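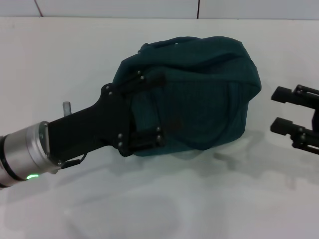
Week 2: Soft bags and the claim that they "pack down to nothing"

Handout for Household Goods and Materials, Letville evening program. Read before Monday. Bring one cloth bag you own, the more worn the better.

1. Where we left off

Last week we sorted containers into those that hold their own shape and those that take the shape of whatever is in them. Several of you wanted a third group for things like padded lunch bags. I am not convinced we need one, but I have left the question open and we will come back to it in section 4.

2. What sellers say

Collect the phrases. Trirketti's spring catalog calls its cloth bags "roomy but compact." Zavano says theirs "adapts to your day." Neither phrase can be tested as written. Roomy compared to what? A bag can be large when full and small when empty, and every cloth bag ever made does this to some degree. Before you believe a claim about a bag, rewrite it so that it could turn out to be false. Examples from last year's group:

"Folded, it fits in a coat pocket." Whose coat?
"It stands up on its own." Full or empty? For how long?
"The strap does not twist." After how many washes?

The third one is the best of these. It is dull and somebody could check it.

3. Parts to know

Panel: a flat piece of cloth before it is sewn. A rounded bag is made of panels that are flat until a seam forces them into a curve.

Curved seam: look at the teal bag, lower right on the front. An arc like that may join two panels or it may be the edge of a folded flap. From one side, with the cloth bunched up, I would not bet on either answer. Write "curved seam" in your notes and stop there until you have had your hand in the bag.

Strap or handle: on the teal bag it is narrow, in the same cloth, and lies in a low loop along the top. A strap in matching cloth tells you about color and very little about strength. Turn it over and look at how the ends are attached.

Slouch: the amount a bag sinks when nothing holds it up. Thick cloth is supposed to slouch less. Sometimes. Thick cloth also makes bulky folds, so a bag that looks full can be mostly air and its own material. You cannot tell what is inside a puffed-out bag from the puff.

4. Pocket size, bag size, real size

Lyimo's sizing sheet (copies at the front desk) gives one volume for each bag. I have trouble with that number. Volume for a soft bag depends on how hard you stuff it and whether you count the part above the opening. The class measured one tote two ways last fall, first with dry beans filled level and then with towels pushed in. The beans gave 31 cups. The towels gave 42, using the same cup to measure the towels by displacement, a method I now think was poor. Cloth squashes. I keep the figures in the handout so you can argue with them.

Does the padded lunch bag belong in a third group? My view is that it is a soft bag with ambitions. If you disagree, bring one and empty it in front of us.

5. Exercise

Work in pairs with the bags you brought.

a. Put the empty bag on the table without arranging it. Sketch the outline.
b. Fold it the way you would at home. Sketch again at the same scale.
c. Pick it up by one end and put it back down. Does it return to the shape in your first sketch? Most people say yes before they look.
d. Mark every seam you can see. Use a solid line where you have felt both sides of the cloth and a dotted line where you are guessing.
e. Write one claim about your bag that another pair could prove wrong in five minutes. Swap claims.

Expect your dotted lines to outnumber the solid ones. If they don't, I will ask you about it.

6. A note on "lasts a lifetime"

One store tag going around the class says its bag was tested for 2000 openings. It does not say who opened it, or what was in it at the time. A bag with nothing in it may well survive 2000 openings. I would like to hear about the handles.

Reading for next time: the chapter on closures, skipping the part on magnets. Leave your sketches in the tray by the door, with the kind of cloth written on the back if the label is still there. "Thick, soft, blue-green" is an acceptable entry. "Canvas" is not, unless you can show me why.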